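Boltanville Evening College
Packaging and Materials, Unit 4: Paper
Instructor: Seraina Fankhauser
Notes for Fri 15 October

Housekeeping first. The sign-up sheet for the mill visit is still on the door, and it still lists Mickey Mouse twice. He is welcome once. Bring closed shoes.

4.1 Why brown paper is brown

Wood is mostly cellulose, which is white, and lignin, which is the glue that holds a tree up and is a good deal less white. To make office paper you take nearly all the lignin out and bleach whatever stays behind. To make brown paper you cook the chips, wash the pulp, and stop. People will pay extra for the result if you print a leaf on it.

The word "kraft" is German for strength. It refers to the pulping process, so bleached kraft exists and is white. Every year someone writes on the exam that kraft means brown. Please let this be the year it doesn't happen.

4.2 Grain

Fibers line up in the direction the paper machine runs. This is the machine direction, MD. Across it is the cross direction, CD. Paper folds and tears more cleanly along MD. It swells more across the grain when it takes up moisture, so a stack left in a damp room will start to resemble a potato chip.

Quick test at home: cut two strips of the same size from one sheet, one each way, and hold them out by the end. The one that droops more was cut across the grain. Label the strips before you cut them. I have watched grown adults skip this step and then argue.

4.3 Flat sheets and rolls

Brown paper reaches the customer on a roll or as cut sheets. Rolls are cheaper to ship and come with curl, which gets worse toward the core. Sheets cost more and lie down when asked.

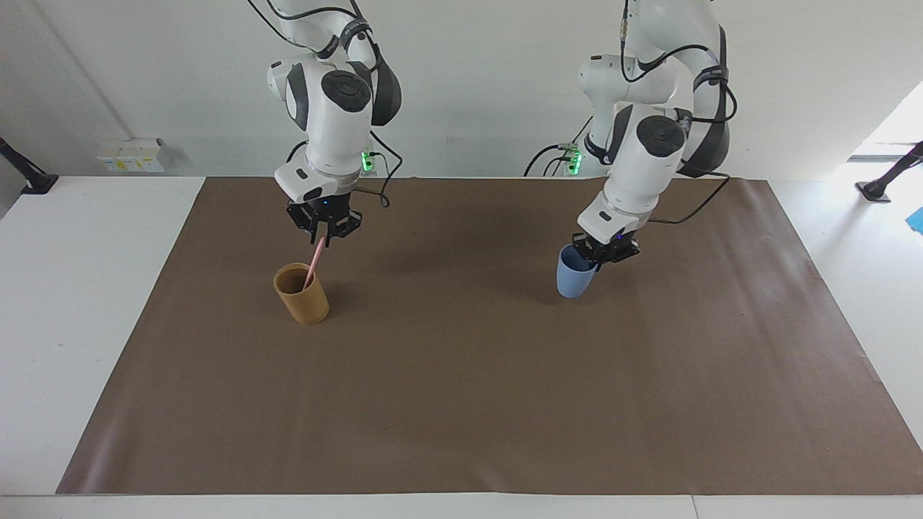

Fig. 4.3. Brown paper as a large flat sheet on a white tabletop.

For anything you plan to measure, let the paper rest in the room overnight. Paper that has just come out of a cold van is a different size from the paper you will have tomorrow, and your ruler will not warn you.

4.4 Basis weight

Grammage is grams per square meter (gsm), and it is the sensible unit. The American system weighs a ream of a "basic size," and the basic size changes with the type of paper. I will explain it once, on the board, and we will not speak of it again.

Worked problem. Stekwood orders 3,000 sheets of 97 gsm wrapping paper, each one square meter. What does the paper weigh?

3,000 x 97 = 291,000 g, or 291 kg.

Last term's most popular wrong answer was 291 g, a little more than a hamburger. Look at your number before you hand it in.

4.5 For next time

Read the Kirkegaard chapter on sizing, up to the part where he starts complaining about envelopes. Do problems 1 through 18, odd ones only. Bring one paper bag from home that you don't mind tearing to pieces. Gift bags with ribbon handles count, but you have to take the ribbon off yourself.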